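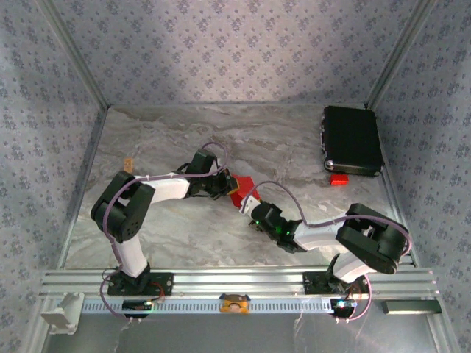

Two arms, floral wallpaper, marble-patterned floor.

Boxing glove padding notebook, March 2021

Picked up again after the break. Open question is still the same one: do the 16 oz sparring gloves from the second Lallance batch go hard over the knuckle sooner than the first batch, or do the fighters only think so because the leather is stiffer? Theophilus wants an answer before the club orders for the winter program, and Marjatta wants one before she lets her juniors spar in them.

Gloves on the bench: one pair from batch one (used, from Theophilus's gym bag), one pair from batch two (used, similar number of rounds according to the sign-out sheet, which I don't fully trust), one unused pair from batch two, and an old pair of Susisov lace-ups for comparison. All weighed on arrival. The old lace-ups came in at 544 g for the left and I wrote nothing down for the right, so that has to be done again. The unused batch two left is heavier than I expected once the strap is included. Weigh with strap closed from now on, no tape, no wraps left inside. Found a wrap inside one of Theophilus's.

Drop rig

Same rig as last winter. Flat steel striker on the guide rods, glove on the dummy fist, load cell under the fist. I re-greased the rods and checked the release pin, which had been sticking. Kauko's old note says to let the striker settle for a few drops before recording anything and I did that, throwing away the first set on each glove.

Height kept at 60 cm throughout. Last year we changed height halfway through the session and spent an afternoon trying to make the two halves agree. Not doing that again.

Rest between drops matters more than I had allowed for. Layered foam takes a while to come back, and if the drops are too close together the peak force creeps up and you end up measuring your own impatience. Set the timer and waited it out. Slow work, but the repeats sat much closer together than in the autumn.

First results

Batch one, used: peak readings steady across the set. Slight rise at the end, no more than I would put down to the foam warming.

Batch two, unused: a touch lower than batch one used, as it should be for a new glove.

Batch two, used, left: fine. Close to the unused one.

Batch two, used, right: clearly higher over the first two knuckles, normal over the outside of the hand. Repeated the knuckle position after lunch with a full set and got the same. Turned the glove on the fist, seated it again, same.

So there is something real in the complaint, but only in one glove out of the pair. A right-hander's rear hand does most of the heavy work, so some difference between left and right is expected. Batch one doesn't show it to anything like this extent, though, and it has been used by the same sort of people for the same sort of work.

Susisov lace-ups: hard everywhere. They're old and horsehair over foam, and I wouldn't spar in them. Left them in as a reference for what bad looks like.

Opening up the right glove

Cut the lining along the palm seam and folded the padding out. Three foam layers as in the supplier's drawing. Top and bottom look all right. The middle layer has a crease running across it behind the first two knuckles, and the foam on the knuckle side of the crease is thinner when I pinch it between finger and thumb. Calliper readings on soft foam are close to worthless, so I cut a strip and laid it beside a strip from the unused glove. The difference shows by eye.

Glue line between middle and bottom is patchy. In the unused glove it covers the whole face. In the used one there is a dry area near the crease with no sign there was ever glue on it. If the middle layer can slide it'll bunch, and once it bunches it will keep folding at the same place. That is a guess from one glove. I would want to open three or four more before saying it to Lallance.

Bo-ram had a look at the strips and thinks the crease could also come from how the gloves are stored. The club hangs them by the strap in a crowded locker and the knuckle end gets bent against the door. Fair point. It doesn't explain the dry glue, but it might explain why the crease is where it is. She is going to look at how the others are hanging and bring back any that are folded.

Wraps

Side job for Raili. She asked if the longer hand wraps make a measurable difference under a 16 oz glove or if it's just habit. Ran a short set with the dummy fist bare, with the short wrap and with the long one, unused batch two glove, same height. The long wrap lowers the peak a bit over the knuckles. The short wrap is hard to tell from bare. Most of that will be down to how many passes go across the knuckles, and I wrapped the fist the way I wrap my own hand, which is not how she teaches it. Ask her to come in and do it herself, then run it again. Don't quote anything from this yet.

Headguards

Didn't get to them. The two Tejada headguards are still in the cupboard with the cheek padding to check. Kauko says the chin strap on the blue one slips under load and wants it pulled out of use until someone has looked. I've put a tag on it.

Things that went wrong

Load cell cable came loose in the middle of the batch one set. Readings dropped to nothing for two drops and I only noticed on the second. Started that set over. Cable is now taped to the base, but the connector is worn and should be replaced. Plekport has the part listed, number 677 in their catalogue, and I have put it on the order sheet.

The spreadsheet from the autumn has newtons in one tab and kilonewtons in the other with the same heading. Fixed the heading. Anyone using an older copy should check before comparing.

Mounting screw on the dummy thumb is stripped. It holds for now if the glove is snug. It won't hold in a loose one.

To do

Reweigh all gloves, strap closed, both hands.
Get more used gloves from batch two, 7 pairs if Theophilus can spare them between sessions.
Write the hand and the user's stance on the tag of every glove that comes in. Southpaws kept apart.
Raili to wrap the fist, repeat the wrap comparison.
Blue headguard strap.
Ask Lallance if the glue or the supplier of the middle foam changed between batches. Ask it plainly and leave our numbers out of the first email.
Replacement connector and a new thumb screw.

Told Marjatta the juniors should stay in the batch one gloves until the extra pairs have been through the rig. She was already doing that. The club order can wait until April according to Theophilus, as long as the colour is settled before then.

Strips are in the labelled bag in the top drawer, used one marked with a black line. The opened glove is in the same drawer. Please don't stitch it up.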